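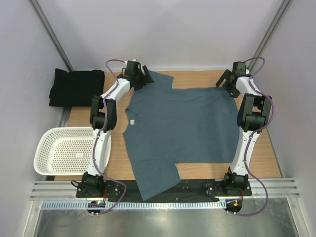 By Amancay Cabral, Hitura office

About Hitura

Hitura helps young people who are thinking about military service, and their families, to understand what they would sign. We opened in Muvthorpe with two desks and a telephone. Now we are a team of 7.

Our advisers, led by Wenceslao Herrera, explain contracts, job choices, pay and education benefits in plain words. We are not recruiters and we receive no money from any service branch. If you decide to stay in civilian life, it is also fine for us.

Each September we begin a new evening course — 15 places, free for students. Parents are welcome to sit in.

Visits are by appointment, at the Iturra building, second floor.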